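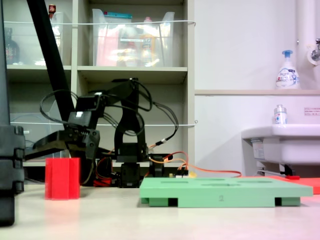
Questions about the arm software

Does Vidier plan the whole move?
It says so. In practice it plans to a point above the red block or cup, whatever you call it, and the last bit is a separate routine. We would not trust one long plan that near the table.

Can it see clear plastic?
Sometimes. Our red target is translucent, and the detector drops it when the light shifts. The Lullgate filter hides the dropouts - it does not cure them.

How fast is the control loop?
The settings page claims 60 Hz. Log it yourself before you believe that. Bug 1623 is still open.

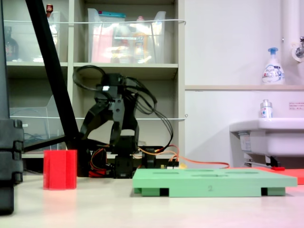 Stoltitport Arm Software Group

Does the planner know about the cables?
No. It knows the links, the table and the green board. Cable loops are left to whoever sets the joint limits.

Why three retries?
Noeline Faulkner picked the number in February. After three misses the arm stops and asks for a person. More tries only made the logs longer.

Is the Mészáros plug-in worth having?
Not yet. Ask again when it reports its own errors.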